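Dalside Foam Slides, Sage Beige
Print this page | E-mail to a friend

I've sold over 4,000 pairs of shoes through Bretdale and these are the ones I keep stealing from my own stock!
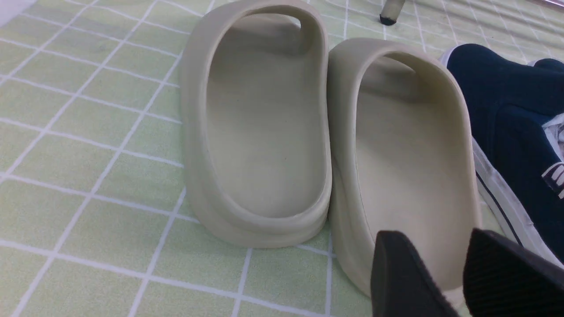 Why I like them
They're one piece of foam, so there's no stitching to come loose and nothing to glue back. The sole is nice and chunky with stepped ridges along the side, and the footbed is deep with a raised rim, so your heel stays put (mine does, anyway) — even on the porch steps. The strap is wide and thick. If you have a high instep, try them on before you snip the tag.

Sizing and price
Women's 5 to 11, whole sizes only. I'm usually an 8 1/2 and went down to the 8. $39 a pair, and I'll swap sizes for free if they haven't been outside. More colors are coming in November — I've asked for a darker green.

Mali Skyrme, Bretdale

E-mail this page | Print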